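## Laundry and bedding at Ullar House

### Where do I fold clean clothes?

On the bed is fine. Lay out one piece at a time and stack the finished ones against the wall. Please don't use the hall benches after 6 p.m.
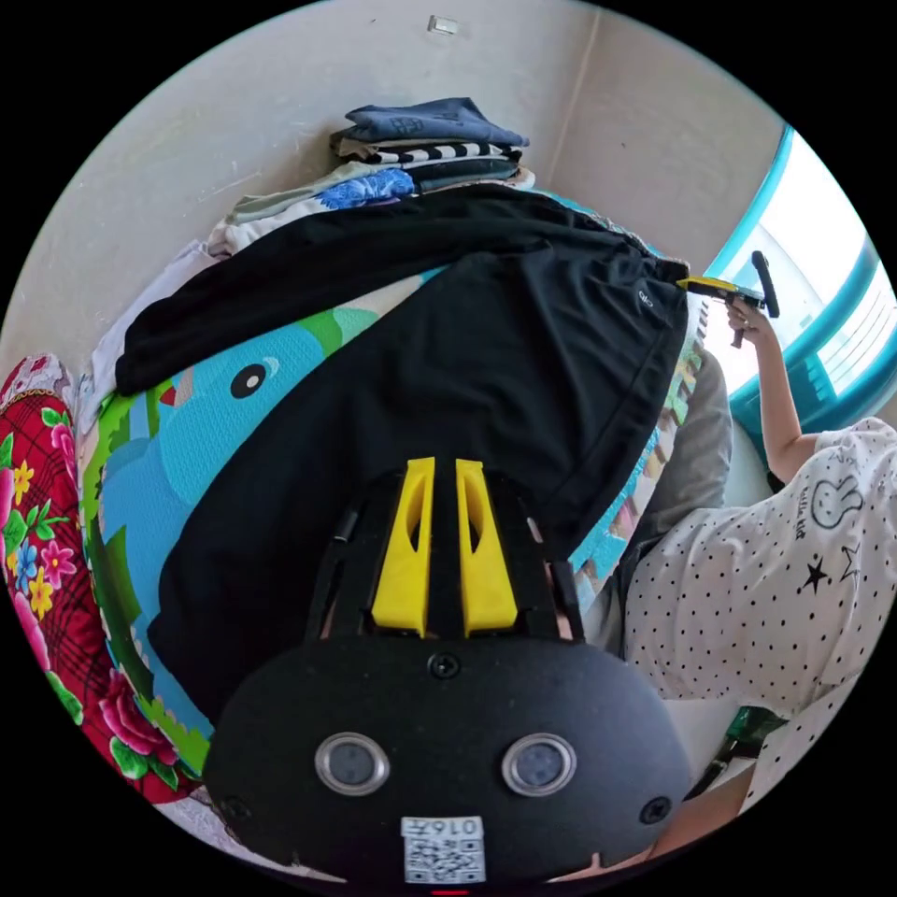
### Can children bring their own sheets and blankets?

Yes. Cartoon sheets and floral blankets are both welcome. Our twin mattresses take a fitted sheet up to 40 inches wide.

### How long is a wash?

The cotton cycle runs roughly 225 minutes with drying. Dark athletic pants should go in cold.

### Who do I ask about lost clothes?

Beca Gape, at the front desk.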